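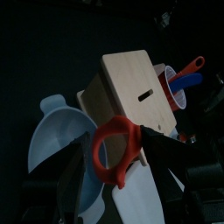 Yatziri Gallegos objected at the planning stage that a cup stops being a cup once it has spoons standing in it, and that our coding sheet had no row for that. We kept her point and changed the sheet. A vessel is now entered by what it is doing in the layout: holding, covering, leaning or standing free. The handles of two plastic utensils, one orange-red and one blue, rising out of a red cup are entered as one item under "holding", and the cup gets no second entry.

Bowls gave more trouble. In the home survey (31 kitchens) a bowl was most often a parking place for things with no drawer of their own. Cutting boards were the opposite - people stood them up against something and almost never put anything on them between meals. A board with a hand-hold slot was coded the same as one without, although Meinecke's earlier sheet treated the two as different types.

The final set of layouts came to 600. Of these, 70 were coded twice by different readers, and the disagreements were settled by going back to the sheet and not by a vote. Most of them concerned objects whose handle could be seen but whose body could not. For these we enter the handle by color and shape and leave the type blank, as with the upright red loop over the grey bowl in Figure 3.

**Figure 3.** Tabletop layout with a grey bowl, a wooden box with a red front panel, and a red cup. The red loop is coded "handle, type blank".
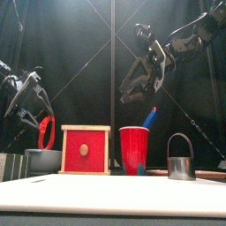 ### 3.3 Boxes and other closed fronts

Boxes were left out of the first version of the sheet and added in October. A box is coded by its front, and any covering on it, felt or otherwise, goes in the notes column. We do not guess at contents. Striped items that could be either a box or a folded cloth are entered as "soft or rigid, unclear" and dropped from the counts in Section 4.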